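Home Tickets Furnished Units Laundry Contact
Last updated: July, 4:40 PM

Ticket 163: Pink stain on laundry, Hultside unit 8
Opened by: Bahman Mousavi
Status: Waiting on tenant

Tenant reports that two pillowcases and a dish towel came out of the washer with pink patches. Load was mixed, warm cycle, normal spin. She asked if the washer was leaving something behind from the last person's load.

Ran an empty hot cycle with a white rag in the drum. Rag came out white. Wiped the door seal and the detergent drawer, no color on the cloth. Inlet water is 106 degrees on warm, same as the other units. I don't think it's the machine. 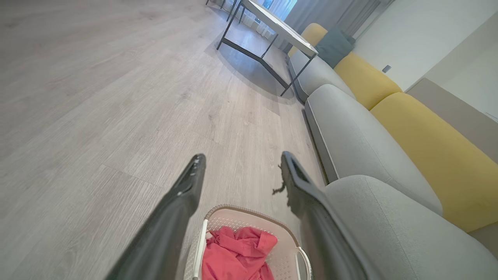
Asked what else was in the load. She said one coral top, bought last month, never washed by itself. Told her to keep it out of the basket with the whites for now and wash it alone on cold, twice. If the second rinse still runs pink, it stays out of mixed loads.

For the pillowcases: do not put them in the dryer. Soak overnight in cold water with oxygen bleach, then wash again. The dish towel had already been dried, so that one may not come clean.

She also asked about the spin setting. Left it at 1,000, no change needed.

Will close when she reports back on the soak. No parts ordered, no charge to the unit.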